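Ivstead Hall Trust
Furnishings and Floor Coverings Group
Minutes of the April meeting

Held in the Kernow Room, Ivstead Hall, at 10:00 a.m.

Present: Chair; Hall Manager; Collections Officer; Programs Coordinator; Textile Conservator (by telephone for items 3 and 4); Minutes Secretary
Apologies: Finance Manager

1. Minutes of the previous meeting

The minutes were approved with one correction. Under item 5, "the small reading room" should read "the upper reading room." The Chair signed the corrected copy.

2. Matters arising

2.1 Felt pads have been fitted to the chairs in the Kernow Room. The Hall Manager reported that the benches along the window wall are still without pads because the size supplied did not fit the feet. Replacements are on order.

2.2 The quotation for re-waxing the entrance floor had not been received by the time papers were circulated. The item was carried forward.

2.3 The Group noted that the old runner from the back corridor has been rolled and labeled and is now in the dry store. The Collections Officer asked that it be kept off the concrete.

3. Condition of woven floor coverings

3.1 The Collections Officer presented the annual condition survey, which covered 37 pieces in wool, cotton, sisal and straw. Most were recorded as sound. The two sisal runners at the garden entrance were recorded as worn through at the threshold and should be withdrawn from use.

3.2 The Textile Conservator advised that straw pieces should not be folded at any time. Where rolling is needed, the roll should be wide and the face turned outward. Members asked whether this applied to the newer pieces as well as the old ones, and were told that it did.

3.3 There was discussion of the humidity in the dry store over the winter. The Hall Manager did not consider the readings a cause for concern but agreed to move the recorder away from the heating pipe, where it has been since the shelving was changed.

Action: Collections Officer to withdraw the garden entrance runners and tag them for disposal review.
Action: Hall Manager to move the humidity recorder before the next meeting.

4. Replacement matting for the Stisulik Room

4.1 The Group considered the written proposal from Cheng Matting. The sum set aside for the room is $2,000, to include delivery. The proposal was within this amount, although the border binding was priced separately and had not been shown in the total. The Chair asked that the supplier be requested to restate the figure with binding included.

4.2 The Programs Coordinator said that the room is used on most mornings for seated activities on the floor, and that a hard or ridged surface would not be welcome. A sample with a thick rib was passed around and was not favored.

4.3 It was agreed in principle to proceed with straw, subject to the restated price and to confirmation that the matting can be laid without adhesive. One member preferred cotton and asked that this be recorded.

Action: Hall Manager to write to Cheng Matting.

5. Storage and access

5.1 The lower shelves in the dry store are to be reserved for rolled pieces. Folding tables currently kept there will be moved to the passage behind the stage – the fire route must remain clear, and the Hall Manager will mark the floor accordingly.

5.2 Keys to the store will be held at the front desk and signed out. The present arrangement, under which a spare hangs inside the kitchen door, will end this month.

6. Any other business

The Programs Coordinator asked whether the tea urn might be moved to the other end of the serving counter. This was considered to be outside the Group's remit and was referred to the Hall Manager.

7. Date of next meeting

To be arranged by the Minutes Secretary. The meeting closed at 11:40 a.m.

Appendix: Note on straw matting

The Group's care guidance for straw matting applies to all pieces in the building and should be read with item 3 above. Surface dust should be removed with a soft brush, working along the strands and never across them. The large tan-brown mat has a fine texture made up of short interlaced strands, and a stiff broom is not to be used on weave of this type. Work gloves, such as the gray pair in the picture, are to be checked for grit before any matting is touched – loose grit can cut a strand. 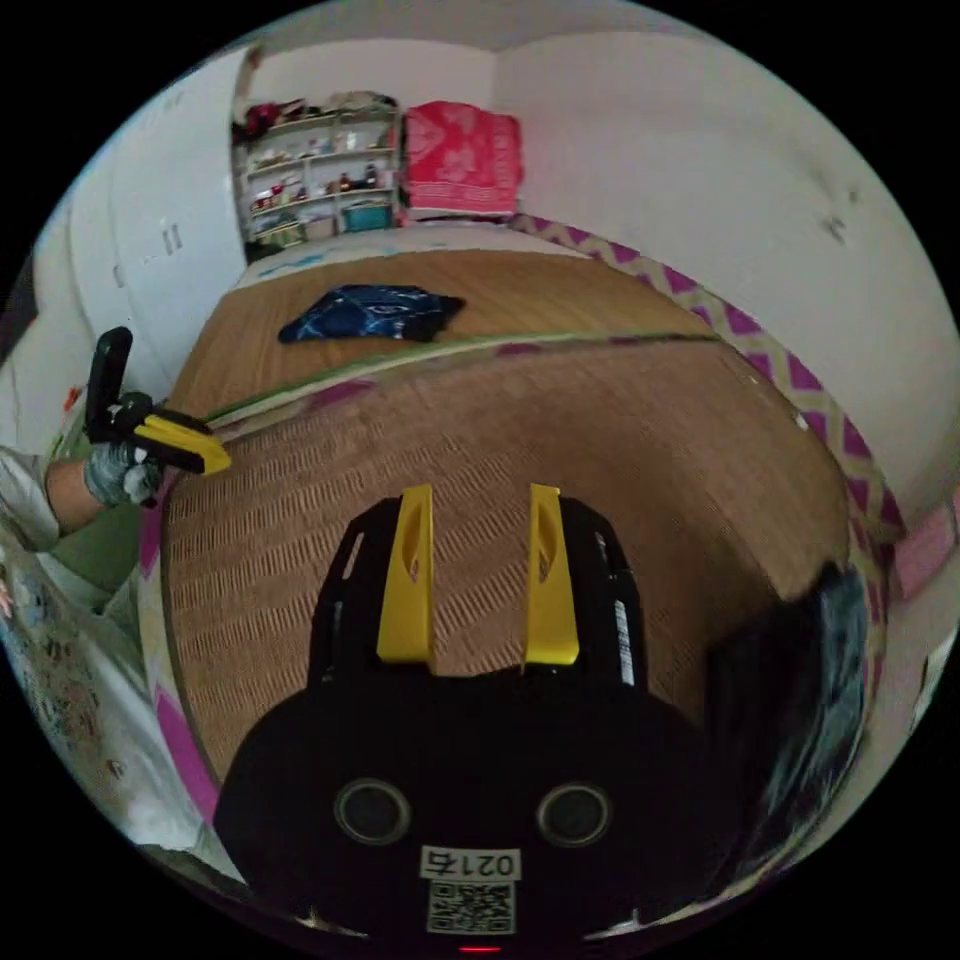
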